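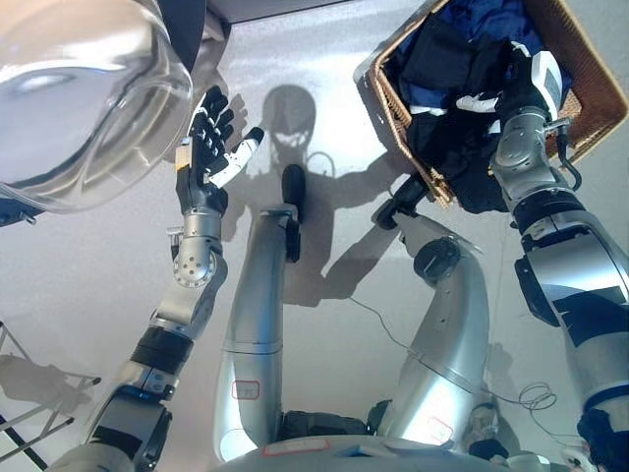
Ticket: Heat pump water heater stops with fault E7 during the night
Product: Ponent 300 litre, with Vovitz wall controller
Opened by: Embla Aasen
Handled by: Eilif Eklund, Granström Support
Status: Closed, follow-up in April

First message from customer

Hello. We have a Ponent water heater, installed in January 2019 in the laundry at the back of our house. It worked well until last week. Now it stops during the night and the wall controller shows E7. In the morning the water is only a little warm. If I switch the power off at the board, wait, and switch it on again, the heater runs the whole day without a problem. The next morning it is the same.

I have read the manual and there E7 is called "low air flow or sensor". I took out the air filter and rinsed it. It was grey, but I would not say it was blocked. The fault came back the same night.

I attach the list from the controller history. All faults are between 2 and 4 in the morning.

Embla Aasen

Reply from support

Hello Embla, thank you for the history list, it helps a lot.

When a fault comes only at night, I look first at three settings, and I ask you to write down what you have before you change anything:

Menu 4, timer: start and stop time
Menu 6, fan speed: low, medium or high
Menu 9, defrost: automatic or fixed

Please also tell me if the heater takes its air from the room or through a duct from outside, and how far it is from the top of the unit to the ceiling.

Eilif Eklund

Customer

Timer: start 1.00, stop 6.00.
Fan speed: low. I think the installer chose this because the bedroom is on the other side of the wall.
Defrost: fixed.

The air comes through a duct from outside. The duct is a Zaken flexible type, grey colour, and it goes up and then makes a bend to the wall. From the top of the unit to the ceiling I measured 48 cm.

I also looked at the grille outside. There were some leaves and a spider web. I cleaned it with a brush. The fault came again this night at 2.40, so the grille was not the whole reason.

Support

Thank you. 48 cm is enough for this model. The settings are more interesting. Low fan speed together with a ducted inlet is not recommended. The fan must pull the air through the bend, and on low speed the flow is close to the limit. When the coil gets a little ice, the flow goes under the limit and the controller stops the compressor.

Please do the following, in this order:

1. Set menu 6 to medium.
2. Set menu 9 to automatic.
3. Leave the timer as it is for two nights, so we change only one side of the problem.
4. Go to the service menu (hold the down arrow and OK together) and write down the fan value at 2 in the afternoon and again in the evening.

The fan value should be over 1,000 when the compressor is running on medium.

Eilif Eklund

Customer

Done. Fan value in the afternoon was 1,015 and in the evening it was 790. The compressor was running both times, I could hear it. No fault the first night. The second night E7 came back at 3.15.

My husband says the evening sound is different, more like a low whistle. I cannot hear the difference myself, but he has better ears than I have.
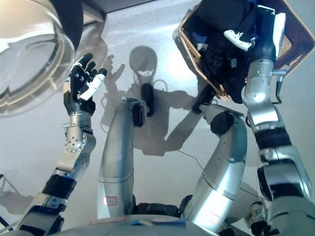 Can I turn off the E7 alarm until this is solved?
The alarm cannot be turned off on this model, but you can set the heater to electric element only in menu 2, and then the fan is not used and the fault will not appear. It costs more to run, so change it back when the duct is repaired.

Support

The difference between 1,015 and 790 tells me that something moves in the air path. A whistle fits with this. In a flexible duct the inner layer can come loose from the collar and be sucked in over the opening. It moves back when the fan stops, and that would also explain why the restart helps every time.

Can you switch off at the board, take off the first clamp on top of the unit, and look inside the duct with a torch? You do not need to take the whole duct down. Please wear gloves, the edge of the collar is sharp.

Eilif Eklund

Customer

You were right. The inner layer was loose on one side of the collar and hung down like a tongue. When I pushed it with my finger it covered maybe half of the opening. I fastened it again with aluminium tape and put back the clamp.

After this the fan value was over 1,000 both in the afternoon and in the evening. Three nights now without a fault. I have also moved the timer to 11.00 - 16.00, as the installer first suggested, and the shower is hot in the evening.

Is the tape good enough, or must I buy a new duct?

Embla Aasen

Support

Very good work. The tape will hold for some time, but it can dry out near the collar. I have ordered a new Zaken collar with a wider lip, part 79 in the spare parts list, and it will be sent to you without charge. Please keep menu 6 on medium and menu 9 on automatic.

I close the ticket today and have put a reminder in April to ask for a new fan reading. If E7 appears before this, reply here and the ticket opens again.

Eilif Eklund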